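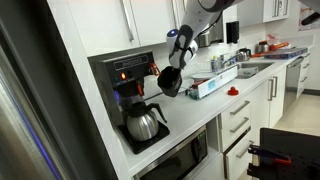

What Temik does

Temik takes the old Didinbridge message board, in whatever state you've got it, and turns it into plain pages you can read in any browser. Threads, signatures, polls, those little rank titles under people's names, it all comes across (well, nearly all, see further down). I wrote it over one very long July when our host told us the old board software was going away, and I've been fiddling with it ever since!

If you ran a different board on the same software, it should work for you too. The folks over at Stonum used it for theirs and only had to change the colours.

What's in the folder

temik.py is the script that does the work.
settings.txt is where you tell it your board's name, your time zone and which sections to skip.
skins/ holds the page styles. Bautista is the default and my favourite, a wide layout with a cream background. There's a dark one as well but the quote boxes look a bit murky in it.
sample/ is a small board to practise on, 11 threads, with permission from everybody who posted in them.

Getting started

You'll need Python 3 and a backup of your board's database. Ask your host for the backup if you can't find the button, mine was hidden three menus deep.

1. Put the backup file in the same folder as temik.py.
2. Open settings.txt and fill in the top four lines. Leave the rest alone the first time.
3. Run the script with: python temik.py
4. Go and do something else for a while. Our board had 344 threads in the General section alone, and my old laptop took its sweet time.
5. Open index.html in the output folder and have a poke around.

Run it on the sample board first, please. It's tiny and you'll learn what the messages on the screen mean before you see them scroll past by the hundred.

Settings people ask me about

page_length is how many posts go on one page. I set it at 200 so that most threads fit on a single page and you can search them with your browser. Put it lower if your readers are mostly on phones.

signature_max trims long signatures. It's set to 260 characters, and anything past that gets folded away behind a "more" link. Rodel Castillo had a signature with an entire chili recipe in it and I'm happy to report it survives, folded.

skip_sections takes a list of section names with commas between them. Spelling and capitals have to match your board exactly. Private messages are always skipped and there's no setting to change that, so don't go looking for one!

hide_members swaps a name for "former member" in every post and every quote. Souad El Ouafi wrote that part and it's much neater than the rest of my code.

Things that don't work yet

Polls show the final result but not who voted for what. Smileys from add-on packs come out as their text codes. And if somebody edited a post, you only get the last version, plus the little "edited by" note.

Nested quotes were the big headache. Past the third level the old board stopped closing its tags properly, so Temik guesses where each quote ends, and every so often a reply gets swallowed into the quote above it.

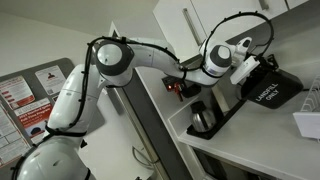
Amado Navarro wrote to me that he'd found the swallowed replies easiest to catch by sorting his pages by size, smallest first, and looking for posts that were all quote and no answer. He fixed his by hand in an evening and says he'd rather do that than have the script guess any harder. Fair enough, so I've left the guessing as it is for now.

Reporting a problem

Start a thread in the Temik section and paste in the last few lines from log.txt. Tell me which skin you're using too. Please don't attach your whole database, it has people's email addresses in it. I check in most Wednesday evenings, and Maricel Barredo can move your thread if you've put it in the wrong spot.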